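Tips for recording kitchen pick-up runs without losing your whole afternoon

I've been recording kitchen examples for the Fota project since May, and I've made pretty much every mistake there is, so this page is my running list. Most of it is housekeeping, really. If you can run a messy kitchen you can run a recording table!

Start with things that don't mind being dropped. I use plastic plates, toy fruit, a colander, plastic cups. Real fruit bruises, rolls under the furniture and looks different by four o'clock, and then your morning runs and your late runs don't match. Toy fruit you can toss in a box and use again next month.

Change the layout between runs, and I mean properly change it. My first batch was almost useless: I kept putting the cup back in the same spot out of habit (you do it with your own kitchen cupboards too, try and stop yourself), and the arm learned the spot. Kiran Uniyal looked through it and sent it straight back. Now I shuffle after every run and do a bigger swap after 14. 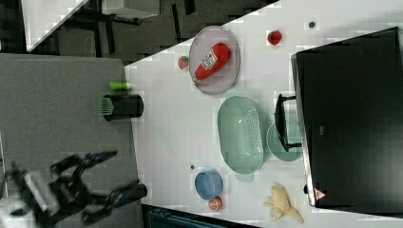
Let things touch and overlap. A bottle lying across a plate is a much better lesson than a bottle standing politely by itself, and most real counters look like that anyway. Same goes for tipping things on their side. I do keep one rule from Şengül Ateş, who has been at this longer than me: if you can't work out how you'd pick it up with two fingers of your own, move it a little.

Go slow when you're driving the gripper. Slower than that. If you fumble a grab, open up, back off and come in again, and leave the fumble in the recording with a note. We used to delete those and I'm sorry we did, the recoveries are some of the handiest runs we have.

Write your label right after the run. "Cup to colander" takes two seconds to type. Thirty runs later you will not remember which cup, trust me on this (I once spent a whole evening rewatching my own runs with a cold tea).

Wipe the tabletop and the fingertips every so often with a barely damp cloth, then dry them. Crumbs and sticky patches change how things slide. And stop for a break before you get bored! My runs go sloppy after 30 minutes or so, and Eylül Aksoy can spot the tired ones from the wrist movement alone.

Next on my list is lids, which I'm dreading. If you've got a good way of recording twist-off caps, send it over.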